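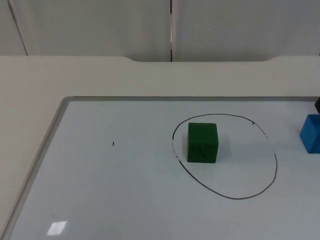
My sister says no child has ever learned "inside" and "outside" from a potato, and a potato is what she calls my circle. She wants me to buy a set of printed sorting mats. I say a whiteboard flat on the table, a black marker and a few colored blocks will do the job, and I can rub the whole thing out before dinner.

Two problems, though. When I rub it out, it doesn't all go, so last week's potato has left faint gray streaks across the board. And the blocks pick up smudges. The blue one has little dark specks that I'd like gone before the cousins from Plevport arrive and start licking things.

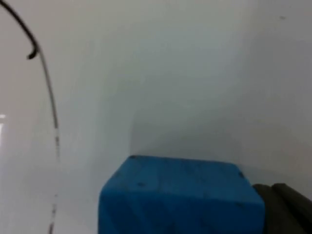 I've tried a dry paper towel on it, then the same towel with more anger. I don't want to soak it and end up with a sponge. What do people use?
– Ayman Kabbaj

Okitz
Lukewarm water, one drop of dish soap, soft cloth wrung out until it's barely damp. Dab, don't scrub – foam tears if you go at it like a burnt pot. Leave it on a towel for 45 minutes before you decide whether it's clean, as everything looks worse wet. If a speck is a dent or a nick, soap won't help and you can stop.

For the board, trace over the old line with a fresh dry-erase marker and wipe while it's still wet. The new ink lifts the old. It feels like making things worse, and for four seconds it is. Then go over the board with a damp cloth and dry it. Also, check that your marker says dry-erase. I spent most of January scrubbing a line that had been drawn with a permanent one, by me.

Zulu
Turn the block over so the specks are on the bottom.

Vinason
Keep the potato. Mine argued for ages over whether a block sitting on the line was in or out, and that was the best part. If you really want a neat circle, trace a dinner plate. As for your sister, the mats curl at the corners and then everything slides off.

Comments (4)

Okitz: Zulu, that is how I clean my oven.

Ayman Kabbaj: Traced and wiped, and the old potato is gone. The specks on the blue one are lighter. My sister has moved on to my handwriting.

Vinason: Plate?

Ayman Kabbaj: No plate. It's a matter of principle now.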